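Card makers wanted – Folora Stamps design team, October term

Posted March 28, 2012

OK quick one because the shop is nuts this week. We need new makers for the Folora design team and the call is open now. Paper crafters of all kinds – cards, tags, mini albums, whatever you do with ink and scissors.

Term runs six months, starting in October. Two projects a month on your own blog, one on ours. At least one has to use the Kelemen alphabet set, it's our best seller and people keep asking for ideas.

What you get

Box of new release stamps every other month, plus a pack of Drernley cardstock (100 sheets, white or kraft, tell us which). Discount code for your readers. No pay, sorry, we're still small.

What we're after

Clean photos, daylight if you can manage it. Somebody who answers emails. Style doesn't matter much – last term we had very neat layering people and one total glitter monster and it worked great. You don't need a huge blog, the smallest on the team right now has 363 followers and gets tons of comments.

Must be OK with deadlines. Really. Projects are due a week before they post. 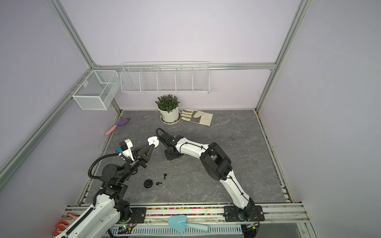 How to apply

Email us with DESIGN TEAM in the subject line. Send links to three cards you made, a line or two about you, and your mailing adress. US and Canada only this time, postage is killing us.

If you're on another team tell us which one. Fine with us unless it's a stamp company.

No attachments please!! Links only. Last call brought in 440 emails and the inbox choked.

Guest spots

Can't do a full term? We also need guests for the Faltora die release. One card, one post, you keep the dies. Same email, just put GUEST insted.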